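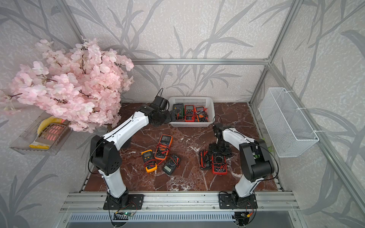

Sealing a marble worktop – worth doing or not?
Stone and tile care board

petrafold wrote:
We have a dark marble worktop that came with the house and I can't find out whether it was ever sealed. Water leaves a darker patch near the sink that takes a good while to go. A fitter from Jorneo quoted me 274 pounds to clean and seal the lot, and the same firm said it would want doing again every September. Is that normal? I'm happy to do it myself if it's only wiping something on and off. I've got a tin of Hikov stone sealer that the last owners left in the shed, no idea how old.

2020-07-08

gritstone_ken wrote:
Every year sounds too often to me. Put a teaspoon of water on the stone in a few places and leave it for a quarter of an hour. If it darkens underneath, the stone is drinking and a sealer will help. If it just sits there, leave it alone. Do this away from the sink as well as next to it, you may only need to treat one end.

I would throw the old tin away.
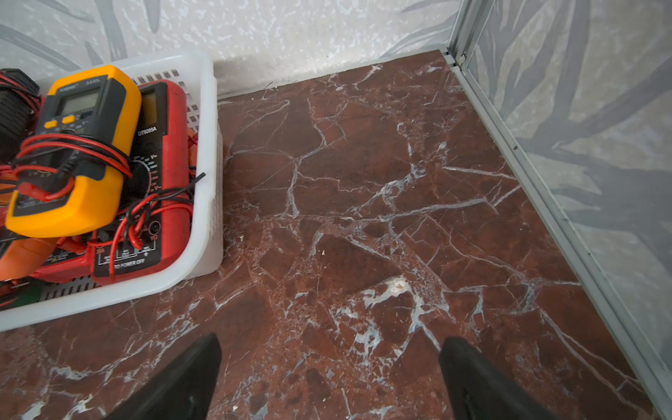

The other thing is to get the top properly clean first. Washing-up liquid and warm water, rinse twice, then leave it overnight. Any grease you seal in is a pain to get out afterwards.

Bülent Baysal wrote:
I restored floors and tops in Allonville for years and I disagree with Ken on one point. A quarter of an hour is too short for a polished dark stone. Leave the water for at least half an hour with a glass turned over it so it doesn't dry off. I have seen tops pass the short test and then stain from a wine glass the same evening.

Also, a sealer slows stains down. It does nothing against lemon, vinegar or limescale remover. Those eat the polish and leave a dull mark, sealed or unsealed.

petrafold wrote:
Thanks both. I did the test with the glass. It darkened by the sink and near the hob, nowhere else. There are a few dull rings as well, so I suppose those are the acid marks you mean. Can they be rubbed out by hand?

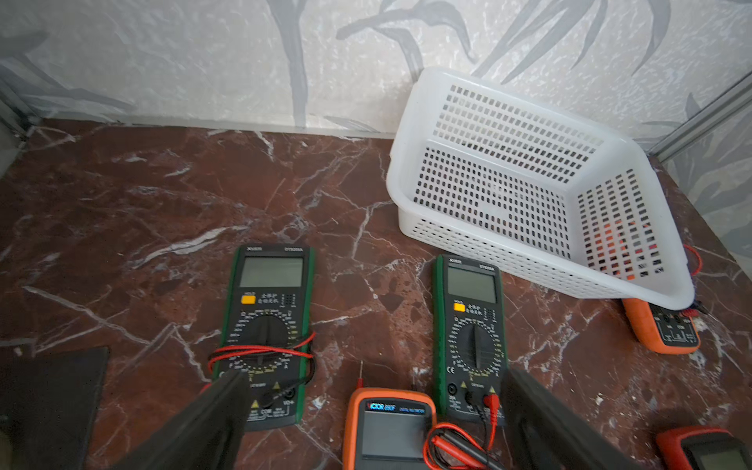
I don't mind it looking used, it's the rings that bother me when the light comes in low.

gritstone_ken wrote:
Small ones, yes. I use wet abrasive pads, starting at 200 if the mark is deep enough to feel and 1000 if it isn't, then polishing powder on a damp cloth. Keep it wet and stop often to look.

Bülent Baysal wrote:
Please don't start at 200 on a polished top. You will make a matt patch the size of a plate and spend the weekend getting it back. For a ring you can't feel with a fingernail, go straight to the powder.

gritstone_ken wrote:
I did say only if you can feel it. But fair enough for a first go – try the powder before anything else.

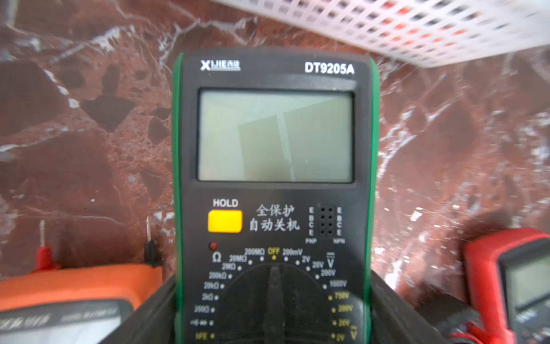
mossbank wrote:
How long should the sealer stay on before it is wiped off?

Bülent Baysal wrote:
Five to ten minutes for most of them, but go by the tin. Wipe off everything that hasn't soaked in and buff with a dry cloth, or it dries to a sticky haze. Do a small area at a time.

petrafold wrote:
I've ordered a new bottle and some powder, and told the fitter no for now. Will start with the ring behind the bread bin.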